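News & Updates | Automation

Vunetum Begins Recording Bag-Packing Examples for Havham Learning System

KAVARSTEAD, 5 July 2025 – Vunetum today announced that it has started gathering recorded examples of bag handling for Havham, its learning system for robot arms. The first round of work is taking place at the company's Kavarstead site and will produce 300 finished recordings.

Each recording covers one short job with a soft zippered bag and everyday items. An operator guides the arm through the job from start to finish while cameras beside the table and at the wrist record it. Havham is then trained on the recordings together with the arm's position data. 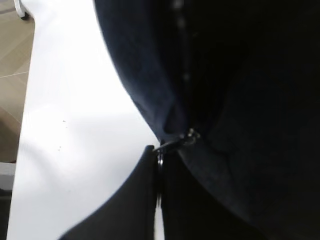

Soft goods remain hard for automated packing lines. A carton keeps its shape when a gripper touches it, but a cloth bag folds, sags and closes up again. Vunetum's customers in grocery pickup and returns handling have asked for a system that can cope with this without a custom fixture for every bag.

The company decided to collect its own examples after tests with older material gave poor results on zippers and handles. That material had been recorded with rigid bins, and little of it carried over.

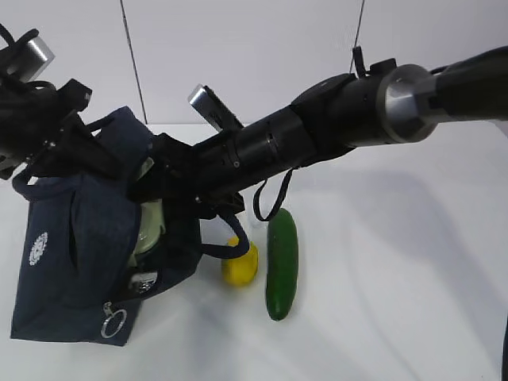
How the recordings are made

The work is split into 7 tasks, among them moving a zipper, reaching into an open bag, and picking up produce next to it. Operators work in pairs and change places after 8 recordings. One guides the arm and the other resets the table and writes the log entry.

Items are moved to new spots between recordings so that the system does not learn a single layout. Failed attempts are kept as well – they are marked in the log and stored apart from the finished set. A recording is accepted only when 2 reviewers agree that the task was completed and that all camera views line up in time.
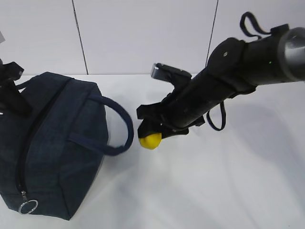

The arm holds a yellow item beside a navy bag during work on the Havham recordings.

Produce was chosen for the first round because its shape and surface vary from piece to piece. Operators are asked to close the fingers slowly and pause before lifting, which gives the system a clear view of the grip. 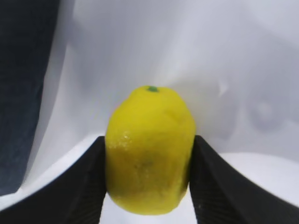
Lavoie, which supplies the labeling software for the project, will mark the start and end of each grasp. Vunetum expects to complete the labeled set in November and will use it to train the next version of Havham. A second round, with paper sacks and mesh bags, is planned after that.

Vunetum develops control and learning software for packing and sorting equipment.

Related news
Vunetum Opens Test Area in Kavarstead
Lavoie and Vunetum Sign Labeling Agreement
Havham Adds Support for Wrist Cameras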